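Stura Countertop Microwaves: dial settings and reheating notes
README, maintained by Obsa Abdella
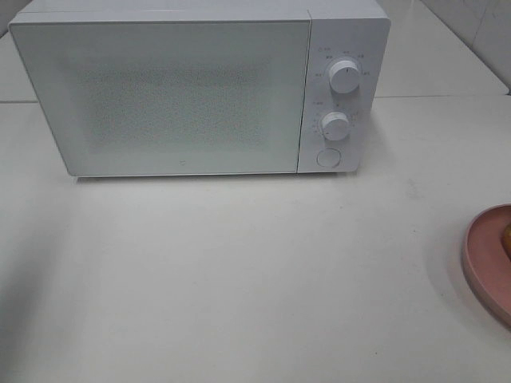 Most reheating advice assumes a keypad and a tidy number like 1:45. Plenty of kitchens don't have one. A plain white model with two knobs, one above the other, asks you to pick a setting on the upper dial and turn the lower one to what looks like the right mark, and the marks are tiny. I doubt anyone hits 90 seconds on a dial like that twice running, so please read the times below with suspicion.

What's in the set
177 reheating notes sent in by people in Dradurton, mostly soup, rice and leftover pasta. Each note gives the food, the container, the dial setting and a verdict in the cook's own words.

Columns
food, container, power_as_written, minutes, stirred (yes/no), verdict

Known problems
"Medium" means whatever the cook thought it meant. I left it alone.
Minutes are whole numbers in nearly every row, which I don't believe.
4 rows have no container. Keep them out of any comparison of bowls and plates.
The verdict "fine" covers everything from good to edible — don't build a score on it.

Not included
Wattage. People guessed, and around 10 of them guessed 1,000 because it sounded right. I dropped the column in September.

Files
notes.csv
containers.txt
changes.txt

Corrections are welcome, with the original note attached.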